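Part 4: Getting the table top ready

Okay, the legs are on, the frame is square, and you've hopefully had a cup of coffee. Now comes my favorite part! I've put together more Padden tables than I care to admit (two for my own place, one for my sister, a whole row for the reading room at Clarkomero), and the top is where people rush. Please don't. Give yourself 45 minutes and do it in daylight if you can.

You'll need:
The soft cloth from the small parts bag
A bowl of lukewarm water with one drop of dish soap
A second cloth, dry
The 12 short screws (the long ones were for the legs, and if you have any long ones left over, go back to Part 3)
A blanket or a flattened box

4.1 Lay the blanket on the floor and set the top on it, good side up. The good side is the one without the pilot holes.

4.2 Wipe the whole surface with the damp cloth, going the same way the grain runs. I go end to end in long, slow strokes and overlap them a little. Wring that cloth out until it stops dripping – then wring it once more.

4.3 Dry it right away with the second cloth. Don't skip the edges, where water likes to sit.

4.4 Get down low and look across the surface toward a window. You're checking for scratches, dents, and leftover glue from the protective film. Do this before a single screw goes in, while an exchange is still easy.

Now, a word on the grain, which gets more worried emails than anything else in this manual. The pale finish has thin lines that bend and ripple, with slightly darker streaks running between the light ones. Some people see a wavy patch and think the top has warped. Run your palm over it. If it feels flat, it is flat, and you're looking at the pattern.

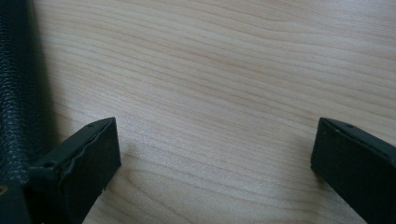
Fig. 9. Pale finish, with fine wavy grain and darker tan streaks.

The color shifts with the light, too. In my kitchen the top looks creamy in the morning and a bit pinkish by dinner. Compare it with your shelf or bench from the same set at the same time of day, side by side, before you decide they don't match.

4.5 Happy with it? Flip the top over onto the blanket. Get a second person for this – it's awkward more than heavy.

4.6 Lower the frame onto the back and line up the holes. Start every screw by hand, two or three turns each, and only then go around with the screwdriver.

CAUTION: No power drills on the short screws. I went straight through a top once with a Ruppert driver on its lowest setting, and I'm still sad about it.

4.7 Turn the table upright, again with your helper, and lift it by the frame. Never lift by the edge of the top.

Note: Leave the table empty for 21 hours if you've used the optional Dullance edge wax. Without the wax you can set it for dinner tonight.

If one of the holes refuses to line up, loosen all the screws half a turn and nudge the frame. Luminița Dinu, who checked these steps for me, likes to start from the middle holes and work outward. I start at the corners. Both work fine, so take your pick and go on to Part 5, the felt pads.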